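Drurnau Community Justice Project
Progress report to the Carnetti Fund
2015-06-26
By Zulmira Cardoso, project coordinator

This report covers the second part of our grant, which helps people in Drurnau to make a complaint about police conduct and to follow it until a decision is given.

We received 164 requests for help in this period. Most were small matters, such as rude behaviour at a traffic stop or property that was not returned. In 11 cases we helped the person to write a formal complaint to the professional standards unit. Four of these are now closed, and in one of them the officer was given a written warning. The others are still open. The delay is longer than we expected, and I have written twice to ask for a timetable.

The printed guide, "Your Complaint, Step by Step", is finished. We printed 3,000 copies and 300 are left in our office. The Portuguese translation took more time than planned, as many legal words have no simple equivalent. 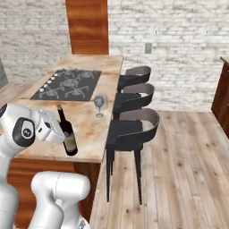
Wine bottle on the marble-patterned kitchen island, with the white robotic arm reaching toward it.

Dwayne Calloway continues to run the evening advice sessions at the Garcia Centre. He has asked for a second room, so that people can speak in private. The centre has agreed in principle and we will know the cost next month.

Our case records were moved to Plindex in the spring. Some old files lost their dates in the move and we are correcting them by hand. I ask the Fund to accept the full table of cases in October, together with the final accounts. No extra money is requested.

Recent reports
Legal advice at the Garcia Centre: first results
How we keep complaint records private
Training notes for new advisers

Contact the project office | © 2015 Drurnau Community Justice Project | Back to top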